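19 April 2023

Glue trial, second batch. Arken claim their new wood glue reaches full strength in 8 hours. I don't believe it. Three of the 18 oak joints let go well under 400 N, and those had been clamped overnight. Keisha blames my clamping – possible, but she used the same clamps in December with the old glue and had no trouble.

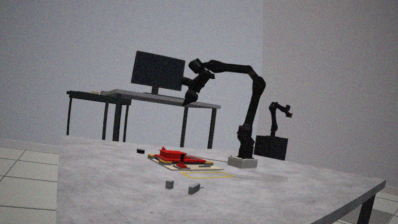
Moushumi wants to blame the damp in the store. Maybe. I'd want a meter reading before I write that down as a cause. Desmond has the offcuts from the failed joints and will check for bare patches. Not ordering more until he's looked.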